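Speaker notes: Haugen gripper kit, supplier session
5 November 2025

Slide 1. Say who we are and get on with it. Datano looked at the Haugen kit over 25 working sessions. We paid the normal price and Haugen has not seen these notes.

Slide 2. What comes in the kit: two-finger gripper, mounting plate, cable set, and a license for the Zevavlow simulator. Setup took us 6 hours. Most of that was the cable set, which is labeled in a different order from the manual. Mention that the manual is due for an update in December.

Slide 3. Simulator view from the wrist. Let people look at it before talking. Point out that both fingers are in view when the gripper is open.

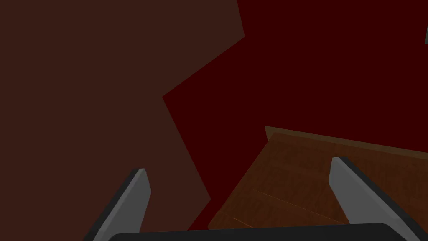

Zevavlow wrist view, gripper open, wooden piece at lower right.

Slide 4. Results. We ran 500 grasps in the simulator and 300 on the bench. Flat pieces were harder than blocks in both. Surfaces in the simulator are plain and shadows are few, so don't use it to judge lighting. We used it for approach angles and it was good enough for that.

Slide 5. Buying or renting. Rurent has the kit on monthly terms, license included. Spare fingers are extra. If asked about the older mounting plate, it does not fit, and you need the adapter.

Slide 6. Questions. Leave the wrist view up on the second screen. Handouts are by the door.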